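4.2 Substitutions and late-game scoring

The most exciting result of the whole study came out of the bench data. We had expected deep squads to do well late in matches, since that is what every coach in the Ocampo schools league told us before the season began, but the size of the effect took us by surprise. Across the 248 matches in our sample, teams that rotated their forwards before half-time scored far more of their points in the final quarter than teams that held their starters on the field. The pattern held in wet weather and dry, at home and away, and (this pleased us most) in both divisions!

Kadimeck is the clearest case. The side lost its two fastest runners to injury in August and spent the rest of the season with a much plainer style of play: short carries, quick changes, very few long passes. On paper it should have slipped down the table. Instead it went unbeaten at home, and 54 of its points came in the closing minutes of matches that were level or nearly so. Bouchra Morsy, who coded the Kadimeck matches for us, flagged this early on, and her notes on which players came off and when were a joy to work with.

Gaswood tells the other half of the story. It had the larger squad and used it less. Its starters played almost every minute, and its scoring fell away after the break in match after match. We do not want to make too much of one team, but it fits the league-wide picture very well indeed.

One worry was that weaker opponents might explain the result, as coaches are freer with their bench when they are already winning. We therefore ran the model again using only matches where the half-time gap was small. The effect shrank a little and stayed firmly in place. A further check, leaving out the 30 matches with missing substitution times, gave nearly the same answer.
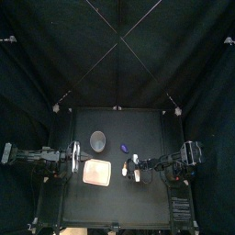
Figure 3. Enclosed workspace with black fabric walls, two arms and a tabletop holding a translucent cup and a square plastic container.

4.3 What the coaches said

Fulgencio Arellano interviewed the head coach of every team in the top division, and these talks added a great deal that the match records could not show. Several coaches spoke of rotation as a training matter first. At Wurnar, second-choice players run the same drills as the starters from the opening week, so a change at half-time costs the team very little shape. Others admitted they would like to rotate more but feel pressure from parents and supporters to keep well-known names on the field. We found this tension fascinating, and we return to it in Section 5.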